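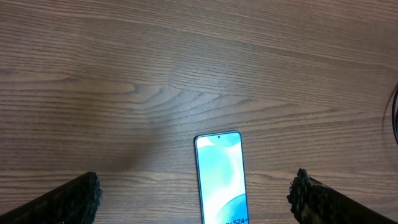

04/10/2019 — Gamholm, by the river

Well, I have finally sat down with a cup of tea and my boots off, and I mean to get this written before I nod off. We walked the first stretch of the Varnow today, from the spring down as far as the old ferry landing, and my legs know all about it.

I should put the facts in first, as I always forget them and then have to look them up again in February when I'm missing the place. The Varnow is 122 miles long by the board in the car park. It rises in a boggy field above Gamholm (you would walk straight past it if it weren't for the post) and it comes out to sea at Veststead, where the mud is and where we hope to be eating fish and chips by the end of all this. The first 70 miles are what the board calls the upper river, all stones and alders and quick brown water, and after that it slows down and goes wandering about the meadows like somebody looking for their glasses.

Jummai Chukwu came with me, bless her, and brought the good flask. She had read up on the whole valley beforehand and told me a great deal about gravel, more than I would have thought there was to say, and I enjoyed every bit of it. The river used to run on the other side of Gamholm church, she says, until a flood shifted it, and you can still see the dip in the field where the old bed was. We stood in it for a while. There were sheep in it too, and they did not think much of us.

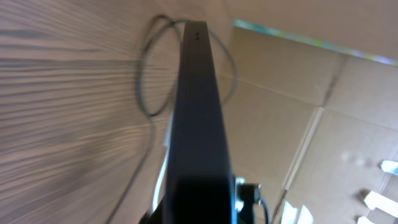
After lunch

We had our sandwiches on the shingle below the footbridge, cheese and pickle for me and egg for Jummai, and it was mild enough to take our coats off — in October! A dipper was working up and down the far bank the whole time, bobbing away on its stone and then walking straight in under the water as if it were going down the cellar steps. I could have watched it until dark.

From there it's 4 miles to the place where the Akande comes in. I had always thought of the Akande as a little thing, a stream really, but where they join it is very nearly as wide as the Varnow itself, and a different colour altogether. Ours is the brown of strong tea from the peat, and the Akande is a sort of cloudy green,
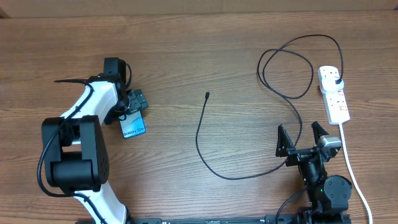 and the two of them run along side by side for a good long way before they make up their minds to mix. Jummai put it down to the chalk on that side of the hills. I only thought how pretty it was, and stood there until my feet got cold.

The path was bad after that, very soft where the cattle had been down to drink, and I went in over one boot just short of the ferry landing. No ferry now, of course, just the stone steps going down into the water and an iron ring.

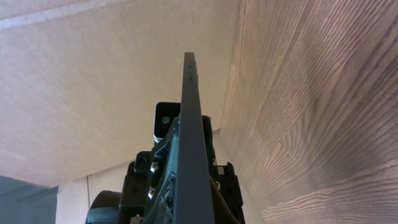
I sat on the top step to wring my sock out and Jummai finished the flask, and we agreed that we would do the next part in 5 days if the weather holds, starting from the landing and going down as far as the weir. She wants to bring her sister along. I said the more the merrier, so long as somebody carries a spare pair of socks for me.

Boots are stuffed with newspaper by the stove. Must ring about the bus in the morning.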